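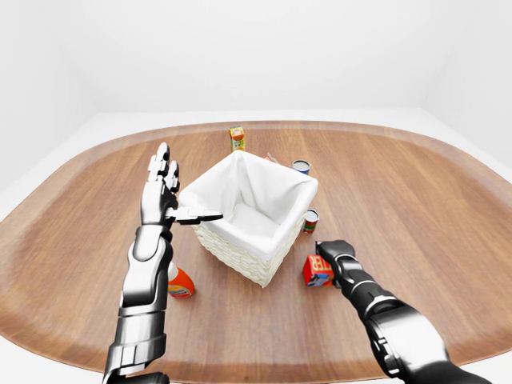 Is it cheaper to shop little and often than to do one big weekly shop?

It is in my house, though only by a bit, and most of the saving comes from what we don't throw away.

I get asked this quite a lot now, mainly by people who remember me as the woman with two trolleys. I was very devoted to the big shop! I had a list in aisle order. I had the good parking space by the trolley shelter and I got properly cross if someone was in it. Then in September the car failed its MOT on something boring and expensive underneath, and while I was dithering about whether to pay for it I had to feed everybody on foot.

So for the first couple of weeks I just walked to Greenberg, the greengrocer at the bottom of our hill, and bought whatever I could carry back up. Which isn't much, if you include potatoes. I'd forgotten how heavy potatoes are. Milk too. I came home with those red grooves in my fingers you get from carrier bags and sat on the stairs with my coat on, feeling very sorry for myself.

But the fridge looked lovely. You could see the back of it! I hadn't seen the back of my fridge for years, and there was a jar of capers there which had been with us since the old house.

The car is mended now, by the way, and I still go on foot. I use it for cat litter and that's about it.

What I spend

My last big shop came to £118, and I know that only because the receipt was still in my coat pocket. I stuck it on the fridge as a sort of target. Most weeks I come in under it, some weeks by a decent amount, and once I went over (there was a birthday, and cheese). I'm not going to pretend it has changed our lives. The single onion costs more than the onion in the net, and I pay 80p for a lemon at Greenberg when I know full well I could get it for less at the big place off the ring road. I've made my peace with the lemon.

Where it does work is the salad drawer. I used to buy a bag of spinach every single week, like a standing order, and every single week I'd pour it into the compost as a liquid. Now I buy spinach on the day we're having spinach. Same with coriander, same with mushrooms. I ask for 200 grams of mushrooms and get them in a paper bag and they're gone by bedtime.

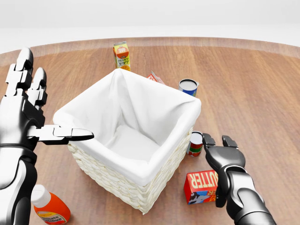 A square wicker basket with a white cloth liner.

The carrying problem

After the carrier bag business I tried a few things. First was a Toltex rucksack my sister had given up on, very sturdy, lots of straps, and brilliant for tins. Hopeless for anything soft. I squashed a whole punnet of raspberries against my own spine and didn't find out till I took my cardigan off.

Then I bought one of those pull-along trolleys, a Sterel, in navy. I thought I'd feel about ninety and I did, for one trip, and then I stopped caring. It takes the potatoes! It takes the milk and the potatoes and a cauliflower on top. The wheels make a terrible racket on the paving outside the chemist, and it doesn't like kerbs, so I now know every dropped kerb between here and the high street. If you've got a hill like ours, push it up in front of you instead of dragging it. Your shoulder will thank you the next morning.

What I cook now

This is the part I didn't expect to change. With the big shop I planned seven dinners and then cooked four of them, and we had toast or a takeaway for the rest, with the ingredients for the other three going quietly off in the dark. These days I only ever think about tonight and tomorrow. I'll see that the leeks are good and it'll be leeks. Some nights that makes for a very dull tea. We had a lot of eggs in the first month, I'll admit, and there was a mutiny about the third lentil thing.

I do keep a proper back-up shelf, which I'd say you need: pasta, rice, tinned tomatoes, chickpeas, a big bag of porridge oats, and a box of Ratotov crackers which live up high where the teenagers forget to look. If it's lashing down at five o'clock I don't go out, and we have something off the shelf. I tried being strict about going every day and it lasted until the first proper rain.

Going at half past four is best, if you can. The school rush has gone through and the bakery starts marking down the rolls. Before lunch is all right too, but the queue moves slowly and everybody wants to talk (me included, I'm the worst).

It's 1,000 steps to the greengrocer's door from mine. I only know that from my phone, and it told me off for the rest of the day's total, so I've turned it off again.

Would I do it if I lived further out? Probably not. When we were in the old house the nearest shop was a petrol station, and you can't feed four people from one of those however cheerful you are about it. If the shops are a drive away then do your big shop, but maybe leave two dinners unplanned and see what's lurking. That bit I'd tell anyone to try.

Right, it's nearly quarter past four and we've got no onions.

Recent posts

What to do with one leftover parsnip
The great caper clear-out
My mum's barley soup, more or less
Growing mint in a bucket
Packed lunches they will really eat
Why I've stopped ironing pillowcases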